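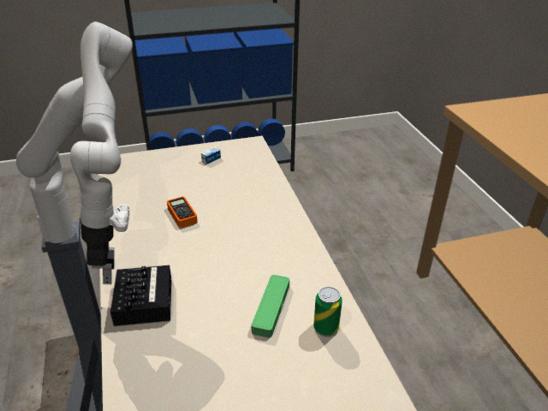
Cream-colored work table, left side

Brorby Long Work Table: Review After One Winter

Review by Elínborg Zoëga
25 January 2023

I bought the Brorby in August to replace two folding tables in my sewing room. I cut and sew curtains for a living, mostly lined panels for tall windows, and I needed one flat top I could roll fabric across without hitting a seam. I paid full price and have no connection to the company.

The table comes in two boxes. The top is heavy, and the driver left it in the hall, so plan on having a second person there. The legs bolt to steel plates that are already fixed to the underside. The instructions are one folded sheet with drawings and no words. Step 3 shows the cross brace the wrong way around, and I had to take it off and turn it. The hex key in the bag is soft and rounded off on the last bolt. Use your own.

Mine is the 66-inch version. A shorter one exists, but for drapery I would not consider it.

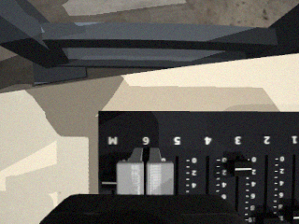

Close view, with tan and beige surfaces behind

The surface is what I like most. Pins don't catch on it, and silk slides without dragging. Tailor's chalk wipes off with a damp cloth. Wax chalk does not, and I have a faint blue line near one corner that has resisted everything except a white eraser, which took off half of it. I don't cut directly on the top. A rotary cutter would go through the finish in one pass, so keep a mat down.

Pressing is a different matter. The sheet says the top is heat resistant, with no number given. I put a wool mat under the iron and have had no marks. A friend with the same table set a hot iron straight on hers and got a dull patch the shape of the soleplate. Brorby told her that isn't covered.

Height is fixed. It suits me for cutting, standing, but it is too high for sitting at a machine unless your chair goes up a good way. I ended up keeping my old sewing cabinet for that and using the Brorby only for layout, cutting and pinning. If you want one table for everything, the Homholm with the crank legs makes more sense. I used one at a class and it wobbled at full height, though not enough to spoil a cut.

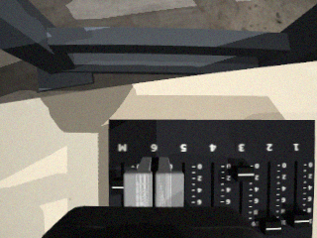
Numbered labels on a black panel, on the cream top

Stability is good. I can lean my full weight on the long edge and nothing shifts. The feet screw in and out to level it, and on my old floor I needed nearly all the travel on one of them. They loosened once, in November, and I put a drop of thread locker on each. No movement after that.

The pale color has been a mixed blessing. White lining is hard to see against it, and I have lost more than one strip of buckram in plain sight. Dark fabrics show up beautifully. Lint and thread ends show too, so I wipe it down more often than I did the old tables. Machine oil should come off right away.

I also looked at the Zurkine, which costs less and has a shelf underneath. The shelf got in the way of my knees and the top had a raised lip on one side, no good for rolling out yardage. The Siqueira is a nicer piece of furniture than either — solid, well finished — but delivery was quoted at 19 weeks and I had orders waiting. 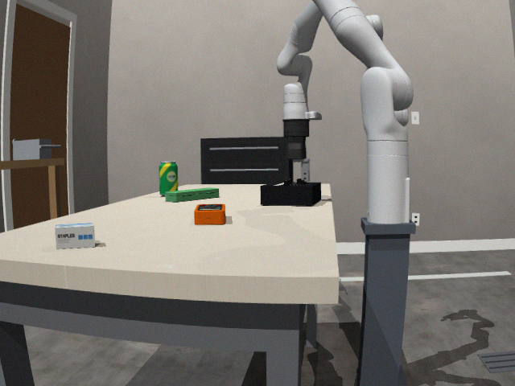 Pale beige worktable top against a taupe-gray wall

Good points: smooth top, no center seam, steady under load, easy to keep clean.

Bad points: fixed height, poor instructions, vague heat rating, weak hex key.

I would buy it again for a cutting room. For a spare bedroom that also has to hold guests, look at something that folds. Replacement feet are sold separately, and I have ordered a spare set.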